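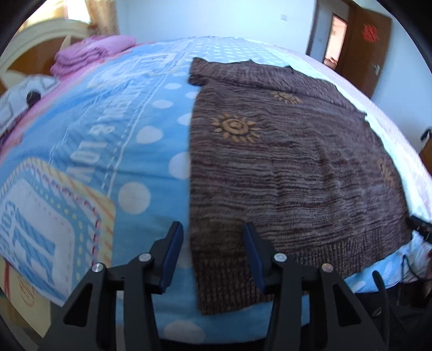 Ticket: Knit folding demos failing the replay check
Opened by: Ferhat Duman
Site: Pernham
Status: Open, waiting on Lirine support
Date: Friday, February 1, 2019

Hi all, and thanks again for being so patient with me on the last one. I'm back with what I hope is a smaller problem, though I'll tell you the whole of it so you can judge for yourselves.

We're teaching the folding task with the hand-held gripper, bedroom setup, garment flat on the bed and a fold up from the hem to start. Tea towels and T-shirts have gone through beautifully. The brown jumper with the suns on it is another matter. I recorded 30 demos of it and 27 were rejected at the replay check with "jaw width lost". The 2 I'd have called my clumsiest both passed, which stung a little.

What I've tried so far:

Wiped the finger pads with a barely damp cloth and let them dry. No change.

Checked the pivot screws on both arms for play. One on the left side took a small nip up with the driver - no change in the results, but I'm glad I looked.

Redid the open and close calibration, jaws fully apart and then pads touching, holding each for a slow count as the Rebelo guide suggests. The numbers looked healthy.

Swapped the jumper for a plain tea towel on the same bed with the same sheet. Passed first go, so I don't think the pattern on the sheet is upsetting the tracking, although it's a very busy sheet and I'd welcome a second opinion.

My own hunch is the ribbed hem. It's a good deal thicker than a T-shirt edge, and I wonder if the jaws stop so far short of closed that the software decides it has lost them. Gruton had something similar with bath mats back in September and I believe they raised a threshold, but I couldn't find where that was written down.

Could somebody tell me which setting that was, and whether the rejected demos can be rechecked afterwards? The log is over 2000 lines so I've attached only the jumper portion. I'm happy to record the lot again if need be, it's a pleasant enough job with the radio on.

Cheers,
Ferhat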